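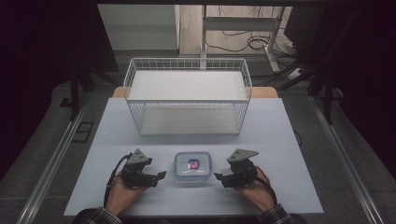
Station 3, operator view. Both grippers in hand, lidded container between them, wire basket behind.

Pre-session inspection, handheld gripper station
Project: Udden
Task: container to basket, two-handed
Inspected by: Chathurika Weerasinghe
Month: September
Start of inspection: 8:40 a.m.

Marks used: OK, FIX (correct before recording), HOLD (no recording until signed off), N/A.

1. Operator and clothing

1.1 Sleeves clear of jaw fingers and wiring through full reach – OK
Comment: Long flannel sleeves, cuffs at the wrist. Checked at full extension and with wrists crossed. Loose cuffs are to be rolled or taped.

1.2 No rings, bracelets or lanyards – OK

1.3 Grip comfortable, no pressure point at the base of the thumb – OK
Comment: Operator asked for a break every 200 episodes instead of every 300. Granted. Change the session sheet to match.

2. Grippers

2.1 Jaw fingers seated, fasteners tight, left and right – OK

2.2 Jaws open and close through full travel without binding – FIX
Comment: Right side stuck slightly at the last part of closing. Backed off the finger screw a quarter turn and cycled 11 times. No repeat. Log it again if it comes back, with the episode number.

2.3 Mounting plates firm, no play by hand – OK
Comment: Any play here shifts the tracked pose against the jaw position, and the error is hard to find later. Check by hand every session, even if the plates were not removed.

2.4 Servo case temperature after five minutes of cycling – OK
Comment: Warm, could be held without discomfort. Stop and let the unit cool if it cannot be.

2.5 Zero position recorded for both jaws – OK

3. Cables

3.1 No exposed conductor, no crushed insulation – OK

3.2 Slack sufficient for the farthest reach – OK
Comment: Farthest reach is the back of the basket. Measure from there and not from the middle of the table.

3.3 Wiring does not close a tight loop on the hand – FIX
Comment: Right side wiring loops around the hand when the gripper is set near the front edge. Rerouted along the outside of the wrist and clipped. Same finding at the last two inspections. A longer clip is on order from Brakora.

3.4 Floor cables out of the walking path – FIX
Comment: Coils behind the table by the white stand. They are clear of the operator but not of anyone resetting the basket from the back. Tie up and move toward the stand. Until this is done, reset from the front only.

3.5 Cables on the tabletop outside the working area – OK
Comment: One thin cable on the right side. Acceptable if it is taped flat and stays in the same place for the whole session.

4. Table and enclosure

4.1 Table sheet flat, no lifted corners – OK
Comment: The wire basket stands partly past the rear edge of the sheet. Permitted for this task. Confirm that it does not rock when an item is set down in it.

4.2 Aluminum rails tight at the joints – OK

4.3 Curtains closed far enough to block glare – OK
Comment: Lighting level unchanged from last session. The container gives highlights whatever we do. Leave them in the data.

4.4 Emergency stop within reach of the observer – N/A
Comment: No powered arm at this station. Applies at the replay station, where the Bepari checklist is used.

5. Props

5.1 Container lid closes and stays closed when lifted by the rim – OK

5.2 No cracks or sharp edges on plastic – OK
Comment: Retire any container with a cracked corner. Do not tape it.

5.3 Basket wires, no free ends – OK
Comment: Run a cloth along the top edge. If it snags, file the spot or swap the basket.

5.4 Start position varied between episodes – OK
Comment: Last batch had too many starts at the center. Use the printed position list and tick each line. A start at the center is fine when the list calls for it.

6. Recording

6.1 Head camera sees both grippers and the whole working area – OK

6.2 Clocks matched between camera and both grippers – HOLD, released 9:25 a.m.
Comment: Left gripper was behind after a restart. Resynced through Clondent and verified with three clap tests. Test files kept under the session folder, not to be counted as episodes.

6.3 Failed attempts labeled, not deleted – OK
Comment: Drops, missed grasps and lid openings each have their own label. If the operator is unsure, use "other" and add a note.

Result: station released for recording with 3.4 open. Recheck at the midday break.

C. Weerasinghe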